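The Laundry Will See You Now
An afternoon among the machines learning to fold

The Herthorpe open day begins, as all open days do, with a name badge that will not stick to a sweater. The building is a former carpet showroom on the edge of Brerkeck, and it still has the showroom's big front windows, so people waiting for the bus outside can watch people inside watching a robot. On the Friday I went, the bus stop had the larger crowd until it started to rain.

Herthorpe makes nothing you can buy. It is a lab of 9 people, depending on who is in that day, and its stated aim is to get a robot arm to fold ordinary household cloth without being told what the cloth is. The arm is called Zusus. I asked three people where the name came from and got three answers, one of which involved a cat.

Visitors are led through in groups of eight. Ours included a couple who run a dry cleaner across town and had come, I suspect, to size up the competition. They stood at the front with their arms folded, very neatly.

Cloth is a famous nuisance in this line of work. A coffee mug has the decency to keep its shape while you reach for it. A towel changes every time it is touched, hides half of itself under the other half, and has no handle. Factory robots have been welding car doors for decades because a car door on Tuesday looks like a car door on Wednesday. Our guide told us this with the tired patience of someone who has explained it to relatives at many holidays.

She also showed us what the robot sees. A small camera sits at the wrist, just behind the fingers, and what it takes in went up on a monitor over our heads. I had expected something cool and exact, with targeting circles. What Zusus gets is closer to what I get when I try to photograph a dog.

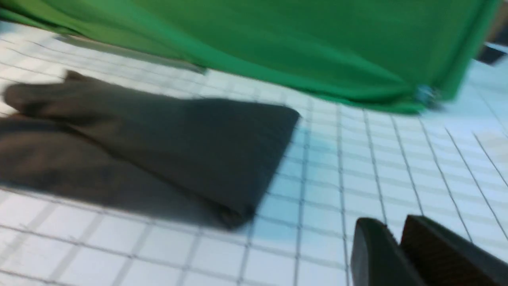
The view from the wrist: dark cloth folded on the gridded work surface, green fabric hanging overhead, and the gripper's two fingers at lower right.

The smearing is part of the job. A camera that rides on an arm moves when the arm moves, and the software has to make up its mind about where a corner is from pictures no one would put in an album. The dry cleaners, I noticed, leaned in at this point. The woman said the gray one needed squaring up on the left before anybody went further with it. Our guide agreed that it did.

Then came the live run. Zusus reached out over a dish towel, thought about it, and came down a finger's width short of the edge. It closed its grip on air and lifted the air with great care. It carried the air across the table and set it down. A child in our group applauded, and the rest of us joined in so as not to seem rude.

The second try was better. The fingers caught a corner, drew it up and over, and laid it more or less where a corner should go. After that came a pause long enough for me to read the whole fire safety notice, and then the second fold, which had a tongue of fabric sticking out one side. The whole thing took 178 seconds. There was a clock on the wall for the purpose, which struck me as brave.

I timed myself at home later with a towel of my own. I won, though I would rather not say by how much, as my fold also had a tongue sticking out.

The lab has, by its own count, more than 300 pieces of cloth, stored in tubs at the back: napkins, pillowcases, T-shirts with the names of forgotten fun runs on them. Staff bring in the contents of their closets. A good day's work is to take a cloth, crumple it, let the arm have a go, crumple it again and repeat until lunch. I asked one of the younger engineers whether he folds his own laundry. He said he has a chair.

The method behind the folding comes from an approach the lab calls Zerouali, and there was a poster about it that I studied for a polite length of time. As far as I could follow, the arm is shown many folds done by people, good and bad, and works out for itself what they have in common. It is also how I learned to fold, except that my teacher sighed more.

By four o'clock the rain had let up and the last group was going through. The dry cleaners were still there, having talked their way into a second tour. She was explaining fitted sheets to the guide, with gestures, and two of the engineers had come over to take notes.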